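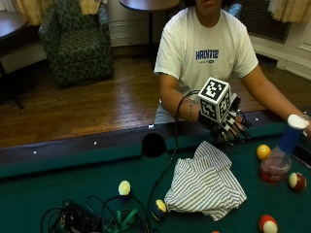 Samuel, glove rig maintainer, Irkbridge
20 Sep 2025

The marker cube on the back of the glove had worked loose again, so the hand pose drifted 3 mm from where the fixed camera put it. I refitted the cube and redid the calibration over the green felt – striped cloth, bottle and balls left where they lay.

The cable gets the most wear. It runs up over the wrist and down into the heap, and I now check it before every session. I replaced one connector in June. The log stands at 3,366 grasps, 121 of them thrown out for dropped finger data. Next job is shortening the leads.

Search this blog Go
Contact | © Clirkovard | Back to top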